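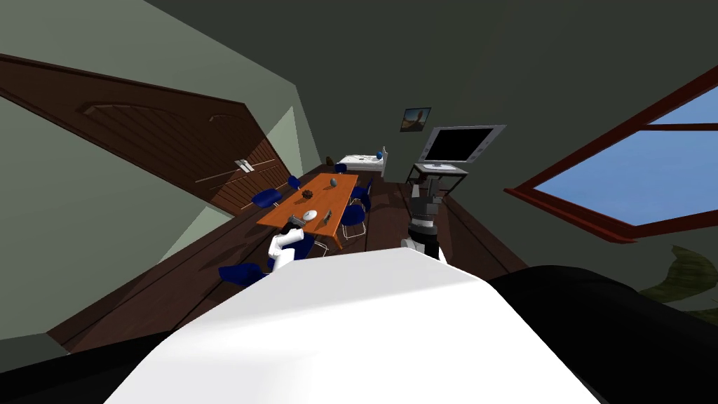

Anonymous peer reports: how long do you keep the unsubstantiated ones?

School Climate and Student Support > Reporting and Records

linskip
Posted March 27, 2024

We run Vomora for bullying and exclusion reports at Hanrahan Middle (grades 6 to 8). Default retention on a closed report is 366 days from the close date, whatever the outcome. A parent has asked us to delete two reports that name her child as the aggressor. Both were anonymous and both were closed as unsubstantiated. Our written policy covers substantiated findings only.

What retention period do you apply to unsubstantiated reports, and does the named student's identity stay attached for the whole period?

Lorraine Inskip
Assistant principal

e_weldu
Full period, name attached. Exclusion cases almost never show up in a single report. One says "they moved tables when she sat down." That gets closed, correctly, as there is nothing to act on. Two months later there is another one from a different reporter with the same names in it. If you stripped the first, you have one weak report again and you close it again.

Write the period into policy before you answer the parent. "That is the vendor default" is not an answer I would want to give in a meeting.

figueroa_a
Disagree with the above. Unsubstantiated means you looked and did not find it. Keeping a kid's name on it for a year turns the file into a record by accumulation, and the student never gets a chance to respond to any single item. We had a group of seventh graders file against the same boy as a coordinated thing. He was the target. The form was the method.

We detach the name at close and keep location, date and category.

e_weldu
Then how did you find out it was coordinated? You needed his name on all of them to see it.

figueroa_a
They were all open at the same time. Had they been spread out, no, we would not have caught it. I accept that cost.

dinhchau
There is a middle option in the admin panel that is easy to miss. Retention > Identity handling > Pseudonymize on close. It replaces the name with a fixed token for that student. New reports on the same student resolve to the same token, so you can see a match exists. Opening the name behind it requires two staff roles to approve, and each approval is logged.

Limits:
- The token does not carry over if the student's ID changes in Skenis. Transfers within the district are fine, re-enrollments after withdrawal are not.
- Free text is not touched. If the reporter typed the name in the narrative box, it is still there.
- It applies only to reports closed after you turn it on.

Định Châu

linskip
The free text item is the problem for us. Nearly every sixth grade report has names in the narrative, spelled several ways. Is there a redaction pass?

dinhchau
Manual only. The closing reviewer gets an edit field with the original locked behind the same approval. There was supposed to be a suggested-redaction tool in the January release. It is in the release notes and I cannot find it in our instance.

pcostello
It is there but off by default, and it matches roster spelling only. It will miss nicknames. It will also miss a former name if the student has changed it in Skenis, and that one matters. We have a trans student whose old name was sitting in 3 closed narratives after we had updated everything else. The kids filing against her had used it on purpose. Search former names by hand before you rely on any of this, and limit who can see the results of the search.

On the original post, separate the two requests. Deleting the report and removing the name are different actions, and the parent may only care about the second.

Philomena Costello, Kultell district office

figueroa_a
Agree with pcostello on the former name issue. We had not checked for it. Checking now.

Still think a full year is too long. End of the semester is enough.

e_weldu
A semester cutoff drops everything from the fall right when the same groups come back from break. I would go to end of school year at minimum.

linskip
Parent confirmed she wants the name removed and does not object to us keeping the rest. I will propose pseudonymize on close with end of school year retention and a manual narrative review. For the two existing reports I assume I have to reopen and re-close them to trigger it?

dinhchau
Yes. Reopening sends a notice to the reporter's anonymous inbox unless you uncheck it. Uncheck it.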